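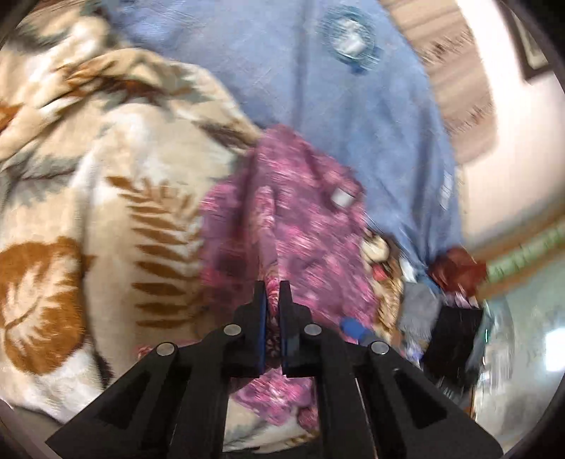 Figure 1. Mixed textiles before sorting: floral item with sewn label, leaf-print blanket, light blue sheet.

Mar 5, 2022
By the Household Textiles group, Premmont

Sorting and folding mixed household textiles in a shared laundry room

1. Background

The laundry room at Kudley serves a hall of residence with shared washing machines and one folding table. Items left after a cycle are moved to the table by the next user, and over a week they form a single heap. The hall office asked for a simple sorting method that residents could follow without training. The work was carried out in January as part of the second-year module on domestic materials.

2. Materials

The heap was treated as found. It held bedding, towels, clothing and pieces that could not be placed in any group until they were opened out. Figure 1 shows the difficulty. The pink and magenta floral piece lies crumpled against larger textiles, and in that state it could be a garment or a plain cloth. The blanket is cream with brown-orange fern and leaf motifs. The sheet is light blue with a faint crosshatched texture and a printed round emblem.

Two storage systems were compared: open shelving already in the room, and stacking crates supplied by Trusudell. Crate labels were printed on card stock from Jaber. Total spending was kept under the module limit of 200 pounds.

3. Method

Each session followed the same order.

Large items were pulled out first and laid flat. Blankets and sheets hide smaller pieces in their folds, so each was shaken once over the table. Small items were then opened, turned right side out where needed, and checked for a sewn label. Where a label could be read, the care symbols decided the group. Where there was none, the group was decided by weight and feel.

Folding was done last. Sheets were folded in half lengthways twice and then into thirds. Blankets were folded to the depth of the shelf – the crates were too shallow for most of them.

The method was run over 7 sessions, with 4 sorting groups: bedding, towels, clothing and unidentified. The job was logged by the hall office under reference 2221.

4. Results

Sorting large items first gave a clear table sooner than working from the top of the heap down. Pattern was a useful guide for matching sheets to pillowcases but a poor guide to type, as floral prints turned up in all groups.

Open shelving suited blankets. Crates suited towels and clothing, though residents tended to lift out the whole pile to reach the bottom item. The unidentified group shrank once labels were checked on both sides of the seam.

5. Limits and further work

The sessions were all held in the morning, and the heap may be different at weekends. Drying was not studied. A deeper crate should be tried for blankets, and the card labels need a cover – two had curled by the last session.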